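Loltow support desk
Ticket: left unit drops grip mid-fold
Product: Prokemier handheld pair, left + right
Site: Okmont apartment, bedroom station
Status: open, waiting on hardware
Priority: high (safety note further down)

Opened Wed 24 November

Left unit loses grip force during T-shirt folds. No warning, no beep. Fingers just relax, then clamp again on their own a moment later. Right unit fine all morning. Log has E6 on left only, then "force ref lost", then normal like nothing happened.

First drop at fold 6. Restarted, got further, then same thing. Operator says the trigger feels normal when it happens so dont think it's the trigger spring.

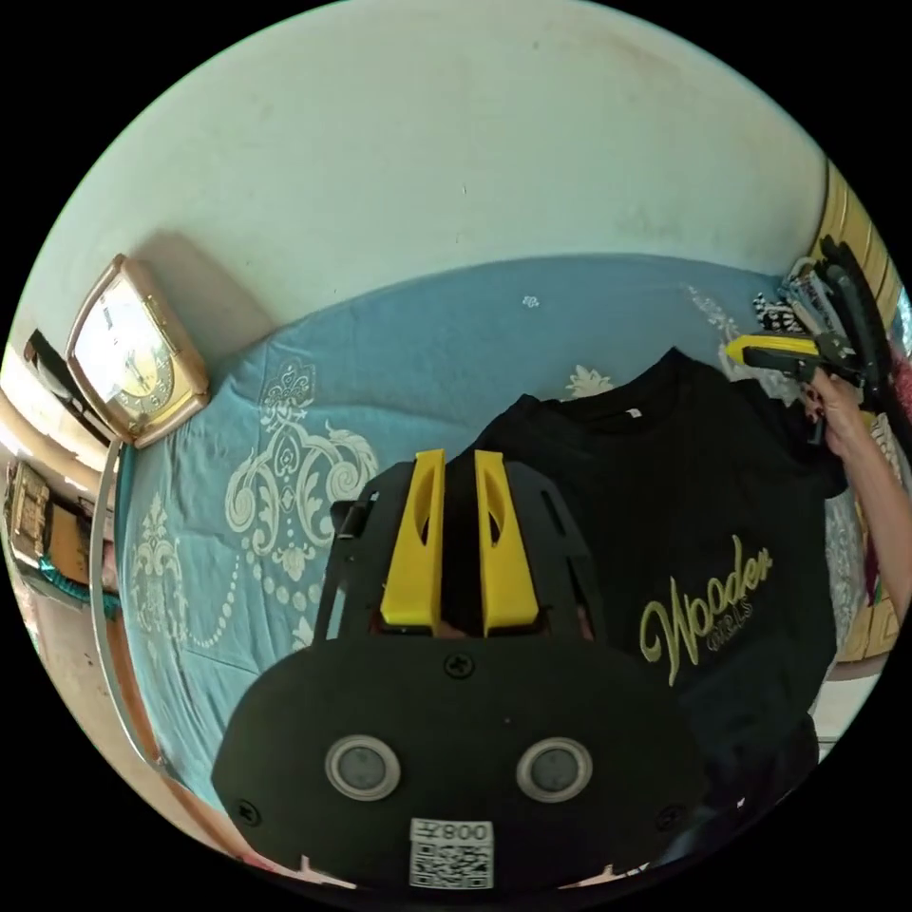
Tried so far:
Power cycle both. No change.
Swapped batteries left to right. Fault stayed with left.
Re-zeroed the fingers twice. Zero comes back good, still drops.
Sample rate down from 1000 to 200. Drops less often maybe? Not sure, didn't run long enough to say.

Firmware same on both units, checked that before anything else. Somebody please confirm we are on the right build for Okmont, the Carrasco site got theirs a week earlier and I can't see what they're running from here.
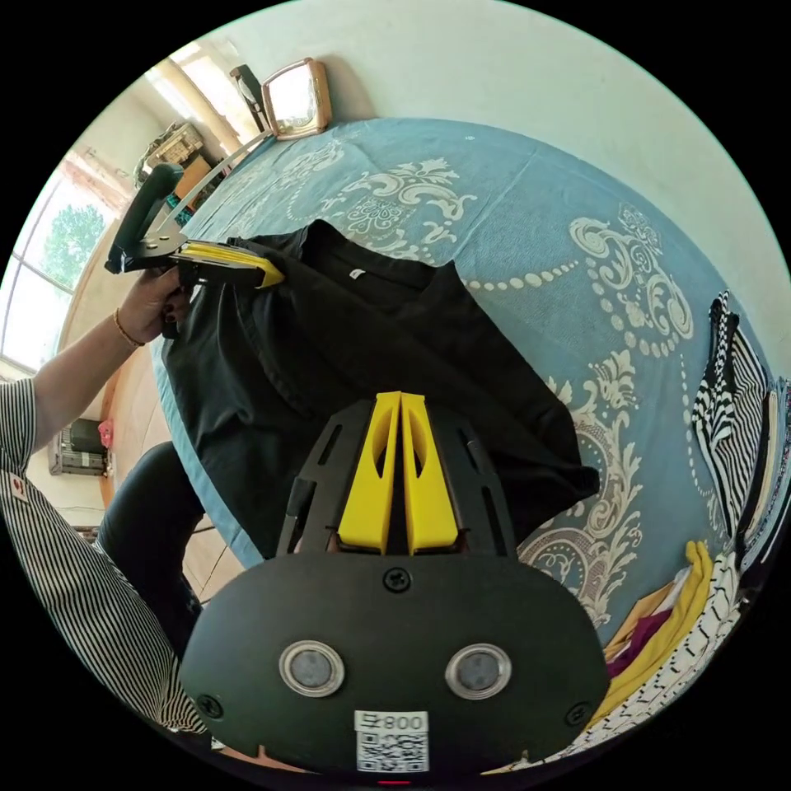
Support asked if the fault depends on load. Think yes. Empty close, never seen it. Thin stuff almost never. It's when fabric is pinched and pulled at the same time. Typical move is a jaw clamped on the edge of the black tee with the rest of it spread out on the bed, and the drag from the cloth goes straight into the finger mount. Light pull ok. Harder pull, E6 within a few tries. Going slower doesn't fix it, just takes longer to show up.

Pulled the log for the bad stretch. Force reading sits around 700 raw, goes flat, then jumps back. Flat part is a dead straight line, so I don't beleive it's a real force. Looks like last value held while the link is gone. Cable or connector would be my guess, but I haven't opened the housing and won't without an ok from Loltow. Seal is still on.

SAFETY: the re-clamp is the real problem. It comes back at full force with trigger released. Pinched the operator's fingertip once while reaching in to straighten a collar. No cut, red mark, reported it. Left unit is not to be used near hands till this is closed. If you have to test, other hand stays on the right unit or off the bed completly.

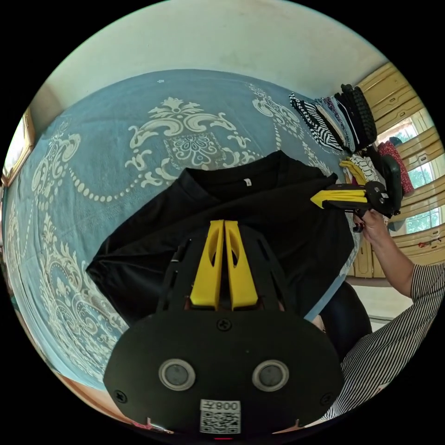
Support also asked for a repeat with the same garment type so the runs can be compared. Staying on the black T-shirt, laid flat on the blue bedspread, collar end first. The folded stack by the wall is out of the test, mixed fabrics and too many variables. Will do pulls at 200 only until told otherwise. Going back up to 1000 after if the part arrives.

Update, afternoon
Wiggled the finger plate by hand on left, unit on but idle. Got E6 with no fabric at all. Did the same on right, nothing. So it's mechanical, or wiring right at the plate. Not firmware I think. Please stop sending me the reflash steps.

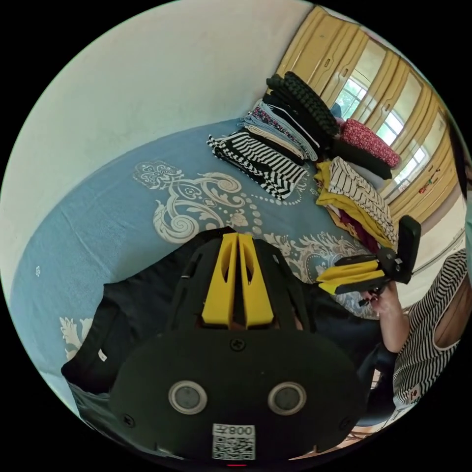 Need from Loltow:
Replacement finger plate w/ cable, left side
Yes or no on opening the housing
A way to turn off auto re-clamp. Should be off by default imo, it should stay open after a lost force ref and wait for a fresh trigger pull

Also the Carrasco people should check theirs. Same plate. Wiggle test takes a minute, trigger released, fingers clear.

Logs uploaded, file from the bad stretch is the big one. Left unit tagged and powered off. Leaving ticket open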